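The Madbridge 40 Freestanding Office Partition

Sign up for our newsletter and get word of new fabrics before your coworkers do. You can unsubscribe at any time.

The Madbridge 40 will not make your office quiet. It will make it less obvious who is eating soup. We have sold it on that basis for years, and returns are low.

Each panel is a steel frame with a foam core, wrapped in woven fabric and stapled on the back where only the wall will see it. Panels link with a hinge pin at top and bottom. Two people can put up a run of four in the time it takes a third to find the instructions. Feet are included. Casters are extra, and on an old floor we would think twice, unless you like your walls to wander.

Fabric comes in Oatmeal, Slate, Brick and a dark blue we call Dendville. The blue outsells the rest by a wide margin. It hides coffee and goes with white furniture, and it doesn't show the dust the way Slate does. Harvey MacDonald in our Lesstead showroom has been pushing Brick since December and has so far sold it to his sister.

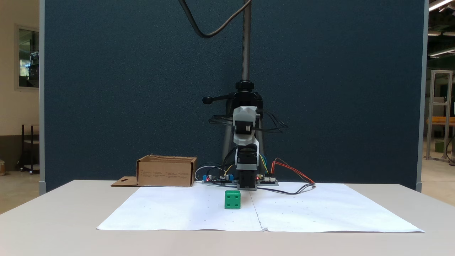
Sizes and prices

Standard panel, 40 inches wide: $82
Corner set with pins: $362
Spare feet, bag of 4: ask us, the price keeps changing

Valdebenito, our older line, used a different pin. The two do not mix. People have tried it with tape.

Care

Vacuum with a brush head. For marks, use a damp cloth and mild soap, and work from the outside of the stain in. Do not hang coats on the top rail - it is stronger than it looks, but it will lean, and then so will the next one.

Orders of more than 40 panels ship by freight and need someone at the door.

Last updated July 10, 2001

Contact us | Copyright Madbridge Office Supply | Back to top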